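Prosholm opens sign-ups for new fantasy hockey season

Fantasy sports company Prosholm has opened registration for its fantasy hockey leagues, with a reworked draft room and a new scoring option for defencemen. Drafts begin in September.

League organizers can now set up a private league in the Gedow draft room, which replaces the older one on both the website and the app. The pick clock can be paused by the organizer, and a manager who loses their connection keeps their queue.
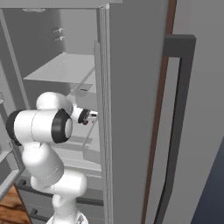

Blocked shots and ice time can be scored for the first time. Both are off by default, so returning leagues will keep last season's settings unless the organizer changes them.

"Defencemen were going too late in our drafts, and managers told us so," said Bo-ram Jin, head of leagues at Prosholm. "This gives a steady second-pair player some value - he doesn't need to run a power play."

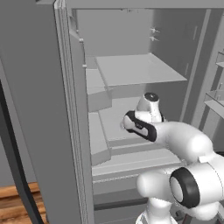
Keeper leagues

Managers in keeper leagues may hold up to 4 players from last season's roster. Keepers must be locked in by noon on the Thursday before the league's draft. After that they go back into the pool.

Américo Peixoto, who writes the Prosholm draft guide, has ranked 100 skaters and 20 goalies for the new format. The guide is free to registered managers. 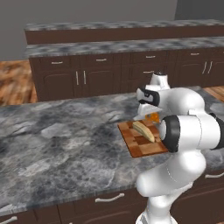
Robot arm over a kitchen counter, with a banana on a cutting board.

Entry to public leagues is free. Private leagues can add the Arain stats package, with line combinations and injury notes updated daily.

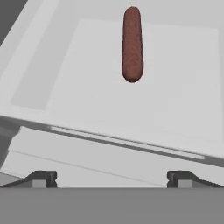
Trades will be reviewed by the organizer or by a league vote, as before. Mock drafts are open now and run every evening at 7 p.m.

Media contact: Florêncio Bettencourt, Prosholm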